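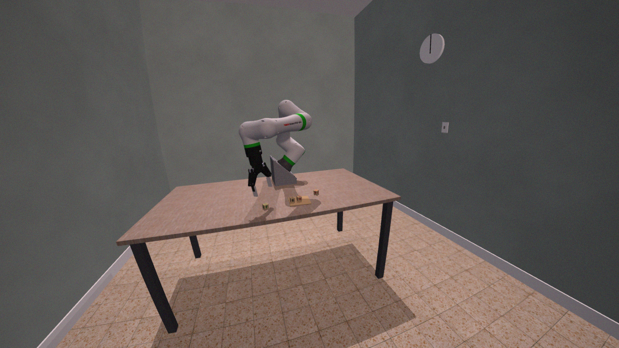 Slide 1. Arm over a table.

Drekby evening talk, Jun 18, 2022
Speaker: Torquil Munro
Working title: How to Buy a Dining Table and Stay on Speaking Terms

(Notes for me. If you are reading these on the website, A-yeong Yoo put them there, and the spelling is hers where it's good.)

OPENING

Say hello. Wait for the door to stop banging.

I have sold and mended tables for most of my working life, and in that time I have watched more couples fall out over a table than over anything else in the shop. Beds they agree on in four minutes. They lie down, they get up, they pay. A table takes all afternoon and then they go home to measure.

Ask: who here has measured the room before going to the shop? Hands up. Ask: who has measured it with the chairs pulled out? Watch the hands go down.

SIZE

Everybody measures the table. What you want to measure is the person getting out from behind it. Allow 700 millimetres from the edge of the table to the wall, and more if anyone has to carry soup past. The books say more than that. The books were written by people with dining rooms.

Newspaper on the floor is the best method I know. Tape sheets together to the size of the table, put the chairs round it, and leave it there for a weekend. You will hate it by Sunday lunch — no, don't say the day, the Brerkusent crowd will argue about when lunch is. Say "by the second meal".

Tell the story of the couple from Bang who did the newspaper, came back very pleased, bought the table, and found it wouldn't go up the stairs. They lived in a first-floor flat. The newspaper had gone up beautifully.

So: measure the stairs, the turn on the stairs, and the light fitting at the top.

HOW MANY PEOPLE

A table sold as seating 6 seats four and two people you don't like much. Allow 600 a head along the side. (Pause here. Someone always does the sum on their phone.)

Then there's the Christmas question. People buy for the one day in the year when eleven relations turn up, and for the rest of the year two of them eat toast at the far end of a runway. Buy for an ordinary evening. At Christmas borrow a trestle, put a cloth over the join, and seat the children on the join.

Extending tables: I am in favour, with reservations. The spare leaf lives under a bed, it fades differently from the rest, and when you bring it out it looks like a guest from another party. If you have one, use the leaf now and then so it gets its share of daylight. You won't. But I've said it.

LEGS

Slide 2, the four sketches. If the projector has gone off again, draw them on the board.

Leg at each corner. Solid, cheap to make, good for leaning on. Somebody gets the leg.

Pedestal. Lots of room for knees. Will tip if a large uncle stands up using the edge, and he will.

Trestle. Handsome. The person at the end sits sideways like a lady on a horse.

Legs set in from the corners. Fashionable at present. Don't sit on the end of it during a party.

I'm asked every time which is best. I have corner legs at home and I get the leg.

THE TOP

Talk about solid wood moving. Keep it short, last March I did twenty minutes on this and lost the back row. The main thing is that a solid top gets wider and narrower across the grain with the seasons, and it has to be allowed to. If someone has screwed it down hard to the frame underneath, it will split, generally with a bang in the night, and you'll blame the cat.

Look underneath before you buy. Get right down on the floor in the shop. A decent seller won't mind, and a poor one will come hurrying over, so you learn something either way. You want slotted holes, or little wooden buttons in a groove. If you see a straight row of screws driven in tight, get up, dust your knees, and go and look at lamps.

Veneer is not a dirty word. Some of the best tables I've had through the workshop were veneered, and some of the worst were solid all the way through, like their owners.

FINISH

Oil: easy to mend, needs doing again, smells nice, marks if you look at it.
Lacquer: tough until it isn't, then it's a job for someone like me.
Wax: for people with no children and a lot of coasters.

White rings. A white ring is damp in the finish and will often come out with patience. A black ring is in the wood and is now part of the family.

Take the question about mayonnaise here, because it is coming whether I take it or not. Yes, people swear by it. It's the oil doing the work. Use oil and keep the mayonnaise for the sandwich.

PRICE

Mention the Demach table. It came in with a ticket still on the underside: 457, in pencil, no currency. Two owners had argued about whether that was the price or the stock number. I mended it for rather less and was told I was dear.

Second-hand is where the sense is. Large brown tables are going for very little at present, chiefly because they're large and brown. Rock it, look under it, smell the drawer if there is one, and take somebody who can lift.

Wobble: check the floor before you blame the table. I have been called out, with tools, to three floors.

LAST BIT

If there's time, do the beer-mat demonstration. A-yeong has the short-legged table and will bring it through from the side door. Don't lift it by the top. Lift by the rail. Say so out loud as we do it, then at least they've all seen it done properly once.

Questions for roughly a quarter of an hour. Repeat each one so the back can hear. No free valuations from photographs of people's mothers' sideboards.

Tea is next door. Cups go on the mats, please.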